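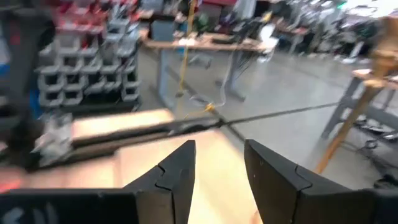 Figure 2. Wrist camera view, gripper open, long black tool lying across the wooden board.

4.2 Wrist view only

We next drop the outside cameras and keep just the wrist stream. Same policy, same training budget – 3000 episodes, of which 1496 were recorded at the Stistville site and the rest at Dellow. No depth, no force reading.

Long thin objects are the hard case. In Figure 2 both fingers are in view and so is the tool, but the shaft runs well past the board and over the floor behind it, and the metallic fitting at the left end is blurred. A policy that picks its grasp point from this view has to work with a lot of background: bins, a workbench, cables. We did not mask any of it. Early tests with masking (Swanson's version, see Appendix B) were worse on long tools and we droped it.

Evaluation: 100 trials per object, start pose drawn at random, a trial is stopped after 2 failed closes. Scoring by hand, Paterson, from the recorded video. Ties between "slip" and "miss" counted as miss.

Main result – wrist only matches the full camera set on short objects and falls behind on long ones. Most of the loss comes from grasps too close to one end, so the object tips during the lift. Adding a short look-around motion before the first close gets part of this back. Cevum, our baseline, shows the same patern but with more slips. Per-object numbers are in Appendix C.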